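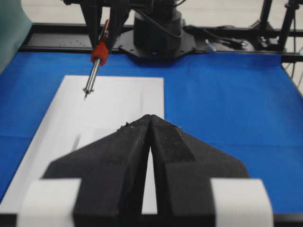

Home | Stories | Poems | Authors | Submit

Print this story – E-mail to a friend

The Slow Hand

Rakiya Okeke put her hands into the two handles and waited until they stopped shaking.

"Lower," said Osaze Abubakar. "The iron is still in the air."

"I know where it is."

On the blue table, the arm held the soldering iron above the white paper. It was attempt 1712. Each one was saved, also the bad ones, and at night the machine studied them all.

Her father had repaired radios in Katar. He never explained anything. He put his hand over hers and moved it, and she learned the weight of waiting.

"He went down like this," she said, and brought her wrist down slowly – so slowly that Osaze leaned closer to the screen.

"You stopped before the paper."

"He always stopped there. He took a breath."

"The arm does not breathe, Rakiya."

"Keep it anyway."

He saved it. In December she let go of the handles, and the arm moved alone. Just over the paper, it stopped for a moment, and then it went down.

Contact | Copyright Warus Stories | Back to top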